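Search reviews, shows, people
Search

Pivville Season 2 review: better voices, slower stories

By Adaeze Ogunleye
27/03/2025
34 shares | 15 comments

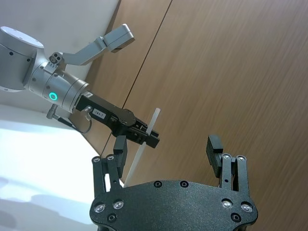 Pivville is back on Derna for a second season, and the main change is in the sound booth. Amarachi Tamuno, who played a couple of bit parts last year, now voices Mayor Ogbonna, and she shares almost every scene with the town clerk, Undell. The two of them record together this time, and you can hear it. With the silver arm holding the thin white rod, a second gripper already has its fingers open on either side of it, and the dialogue between the mayor and the clerk is built like that. One has hold of the line and the other is in place before it's let go. Last season they sounded as if they were in different buildings.

For anyone new to it, Pivville is an animated comedy about a small river town that keeps losing its paperwork. Each episode starts with a missing document and ends with the wrong one being filed. The first season leaned on that joke hard. The new one uses it less and spends more time in people's homes, mostly the mayor's kitchen and the apartment Undell rents over the bait shop.

I watched all of it over four evenings. Episodes run to 27 minutes, up from 22, and the extra time is a mixed deal. The third episode, in which the mayor has to referee a boundary dispute between her own aunts, needs every minute. The fifth doesn't. It has a subplot about a parade float that stops twice for songs, and neither song is good enough to stop for.

Tamuno is the reason to watch. Ogbonna was written as a loud character and was played that way before. Tamuno brings the volume down and lets the mayor be tired. There's a long phone call in episode six where we only hear her side, and she gets four or five laughs out of "yes" and "no." She also handles the mayor's temper well when it does show up. It comes out fast and is over fast.

The recast is dealt with in one line in the opener and then dropped. I think that was right. A lot of shows would have built a whole episode around it.

The animation is about the same as before. Backgrounds look a little richer, especially the river at night, and crowd shots are still stiff. In the town meeting scenes you'll see the same few extras blinking at the same time. It bothered me early on and I stopped noticing by the halfway point.

Sound mixing is a weak spot. The theme song is much louder than the dialogue, and I reached for the remote every time it came on. Captions are accurate but they arrive a beat early, so they give away some punch lines. If you watch with captions on, as I do, that's a real problem - one Derna could fix without touching the show.

The supporting cast is uneven. The aunts are great and should have more to do. The deputy clerk is new and hasn't found a voice yet - she's sarcastic in one scene and sweet in the next, with nothing in between. The school bus driver, my favorite from last year, is down to two short appearances.

The finale sets up a third season that hasn't been announced. It ends on the mayor reading a letter we don't get to see, which is a fair hook, though I would have liked the ferry story to be settled first.

Worth watching if you liked the first season, and a reasonable place to start if you skipped it. Start with episode two, then go back to the opener if you want to know how Undell got the bait shop apartment.

Rating: 3.5 out of 5

34 shares
Leave a comment (15)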